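Uro two-arm table kit: review after 2 months

Rating: 3 of 5

I bought the Uro kit in December from a reseller in Drandbridge. My question was simple: can a machine do small chores in a home or in a shop already? My wife, Flor Chambi, has a gift shop, and every evening she puts fruit, figurines and bottles back in order. I wanted to give this work to the arms.

Assembly took me one long afternoon. The manual is clear, only the page about the cables is too short. I wrote to Guzmán, the support desk, and they answered the next morning.

Firm fruit is the good part. An apple goes in the basket and has no marks after. Grapes are much more difficult, and I stopped trying them, as each time I had to clean the table.

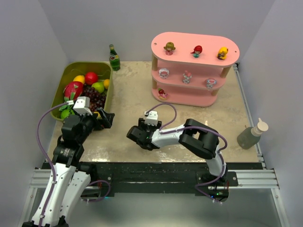
For the figurines I needed patience. I taught the arms 167 times to put one small figure on a shelf, and still it falls when the base is narrow. The soap pump I can't recommend. The arm pushes it well, but the bottle moves away, so I hold it with my hand, and then why do I need the robot?

Speed is also a problem. Flor finishes the whole shelf before the arms finish one level.

The price was 3000 dollars, without the table. My colleague has the Stulledo kit, which is cheaper, but he says the grippers are weak.

If you like to teach and repeat, buy it. If you only want a tidy shop, wait some more years.

Ulises Cuadros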